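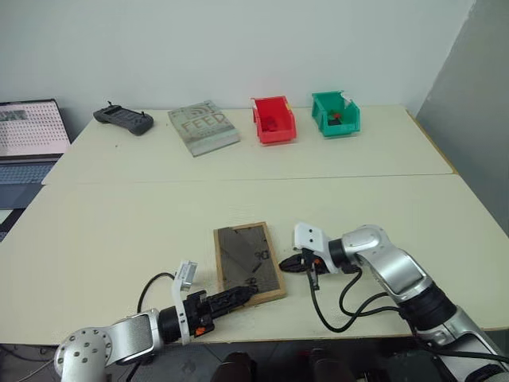
A Home for Everything? Testing a Piece of Tidying Advice
Keir Mowat
10/02/2019

The advice goes like this. Give every object in the house a home, put it back there when you're done, and you will stop losing things. I have heard it from relatives, from magazines in waiting rooms, and from the Cludusow website, which sells a course built on it. Cludusow says the method "ends searching for good." I could not find any numbers on the site to back that up, only quotes from happy customers with first names and no last names.

My project asked whether people who follow the advice really lose fewer things. I should say at the start that I doubted it going in, and the design had to guard against that as much as against wishful answers from the people taking part.

What I did

Five households in Brurthorpe agreed to keep a log for six weeks. All were people I knew or people they knew, so this is in no way a random sample. For the first half they lived as usual. At the halfway point each household picked the things it lost most and gave each one a fixed place. Two households bought Trodon trays and dividers for this. The others used whatever they already had in the house.

A loss was any time someone looked for an object in the first place they expected to find it and it wasn't there. That rule took three drafts. In the first draft I had written "could not find it easily," and it was useless. One person's "easily" was a quick look at the hall table and another's was most of an evening. Even with the final rule there were arguments. If your sister has your charger and you know she has your charger, have you lost it? I ended up saying no, but one household had already logged several of these and I had to go back and cross them out.

Each entry had the object, the room where it turned up, who used it last if known, and a guess at the time spent looking. I threw out the time guesses. People rounded everything to five or ten minutes, and I don't believe any of them had looked at a clock.

What the logs said

After the cross-outs there were 57 losses. More of them came in the first half than the second, so on the face of it the method worked. I would be careful with that. The logs also got shorter and sloppier as the weeks went on. Entries in the first week have full sentences. By the last week they say things like "keys again." People got tired of writing, and a loss that doesn't get written down looks exactly like a loss that didn't happen.

There is a better way to look at it, which is to compare things that were given a home with things that weren't. If boredom with the log explains the whole drop, both groups should fall by about the same amount. They didn't. Keys, glasses and scissors fell more than the objects left alone. So I will grant the advice something. But the objects left alone fell too, and the gap between the groups is small enough that one forgetful person could have made it.
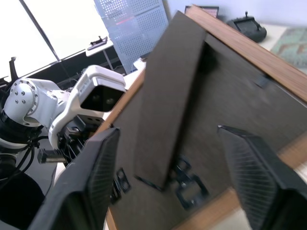 Does it matter what kind of container you use?

It made no difference that I could see. The households that bought trays did no better than the ones that used old bowls and drawers, though with so few homes I wouldn't bet money on it either way.

Who moved it

The part I found most interesting was the column for who used it last. Most advice on this subject is written as if one person lives in the house. Where the log named a last user, it was often somebody other than the person looking. A home for the scissors only works if everyone agrees where it is, and in one household they had clearly not agreed. The log has two different people complaining that the other one keeps putting the tape in the wrong place.

The person living alone had the fewest losses in both halves. That could be down to habits, or fewer objects, or just having no one to move things. My project can't tell these apart, and I think anyone who sells a method should have to admit the same problem.

Problems with the project

The halfway change happened in December, right when people had guests, gifts and boxes coming in. I would not run it then again. More things come into a house that month, so losses might be expected to go up, but people also clean before company comes. I have no way to say which effect was bigger.

There was also no group that kept a log without changing anything. I wanted one and ran out of willing people. Without it, the drop could simply be what happens when you ask someone to pay attention to where they put their glasses. My guess is that this explains a good part of it – a few of the people said they had started noticing their own habits before the change was made.

Last, everyone knew what I was testing. I tried to keep a straight face when I collected the logs, but at least one person told me she "didn't want to mess up the results," and I have wondered ever since what she left out.

What I would claim

Giving a fixed place to the few things you lose most may help a little. Nothing in the logs supports doing it for every object in the house, and "ends searching for good" is not close to what I saw. All of the households were still losing their keys in the last week.

Copies of the blank log sheet can be picked up at the front desk in Baxter Hall.

Contact the project office | Copyright 2019 Keir Mowat | Back to top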